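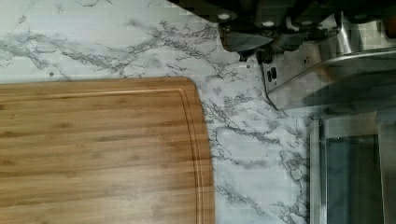 The wrist camera on the Mesero arm gets looked at first on every inspection, before anybody touches a bolt, and I would ask whoever does the next one to keep it in that order. A smeared lens makes everything after it harder to judge. Bring up the live view, hold the arm at the left-hand check pose, and take your time over it. What I like to use is the juice groove in the bamboo cutting board, where it goes around the rounded corner. If you can follow that thin line all the way around, with the shadow on it and the little highlight next to it, the focus is good enough for me. The gray veins in the countertop are no use for this, as they're ragged to begin with and will fool you every time!

Kitchen Cell Inspection – Mesero Arm, Gromstead Test Kitchen
Date: 11/5/22
Arm hours at start: 3,000
Hours since last full inspection: 485
Result: passed, with two items to follow up

1. Wrist camera
Lens clean: OK after wiping. There was a greasy film on the lower half. Please use the lint-free cloths in the top drawer and leave the paper towels alone.
Focus: OK.
Picture quality: Fair. There is still a bit of banding and blockiness in the white parts of the countertop. I had the same note in September and I'd like us to try the spare cable before we start blaming the camera itself.
Camera bracket screws: OK, both snug.
Cable loop behind the wrist: OK, but only just. Turn the wrist slowly through its whole range and watch the loop the entire time. It should never pull straight. I gave it another finger's width of slack and put on a fresh tie.

2. Work area
Cutting board flat, no rocking: OK. Press on each corner by hand with the arm powered down.
Board clear before homing: OK.
Countertop clean: Wiped down after the camera check. I know a crumb or a speck seems like nothing, but the surface check does sometimes stop on them, and then you're standing there clearing the same message over and over.
Knives: Follow up. I would feel a good deal better with the knives outside the arm's reach altogether, handles or no handles. The keep-out zone covers them and I tested it twice, and it stopped the arm both times, but a setting can be changed by accident and a shelf on the far wall can't.
Clearance to stainless appliance: OK. Run this at slow speed, with one hand on the stop button. The front corner of the housing is what you want to watch, as the elbow swings wider than you'd expect on the way back.

3. Gripper
Finger pads: OK, light wear on the left one. Karras pads, same set as last time.
Open and close, ten cycles: OK, no sticking.
Finger screws: One was a quarter turn loose. Tightened and marked with paint pen, so if the line is broken next time we'll know it moved.
Food-safe grease on slides: Added a very small amount – please don't be generous with it, the extra ends up on the lens.

4. Arm and base
Base bolts: OK, all paint marks lined up.
Joint noise: OK. Joint four has a soft tick when cold that goes away after a few minutes of warm-up. It's been doing that for as long as I have been filling in these sheets.
Covers and seals: OK.

5. Stops and software
Stop button at counter: OK.
Stop button by door: OK, though the label is peeling.
Keep-out zones loaded: OK, see the knife note.
Error log: 109 entries, nearly all of them surface check stops. Saved and cleared.

To follow up
Move the knives to the far shelf and run the keep-out test again afterward.
Swap in the spare camera cable. If the blockiness is still there, write to Rornesia and send them a saved clip along with the hours.

Next full inspection due at 3,485 arm hours, or sooner if anybody bumps the wrist. Please leave the finished sheet in the blue folder.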